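## 4.2 Garment folding with the Granis kit 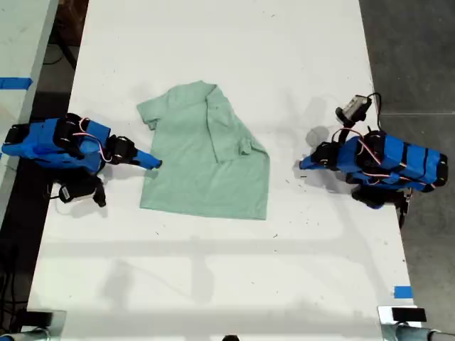 **Figure 3.** Two-arm Granis kit during the T-shirt task, overhead view.

The Granis kit is sold by Jiteo as a complete two-arm set with control software and one pretrained folding policy. We tested it as delivered, following the vendor's setup guide, and changed only the control rate, which we lowered to 50 Hz to match the other kits in this review. Each trial began with a shirt laid flat and ended when the software reported completion or 90 seconds had passed. In Figure 3 one side of the mint-green shirt, sleeve included, is already folded over the body, while the left sleeve still sticks out. A shirt in this state counted as half folded in our scoring.

We ran 46 trials with 4 shirts of different sizes. Most failures came on the second fold - the fingertip slid over the fabric and closed on nothing. The Bokel kit (Section 4.1) had the same trouble, but its software retried the grasp, and the Granis software did not. Phùng reports a similar gap between first and second folds on an earlier version of the policy. Jiteo lists a retry option for the April release, which we have not tested.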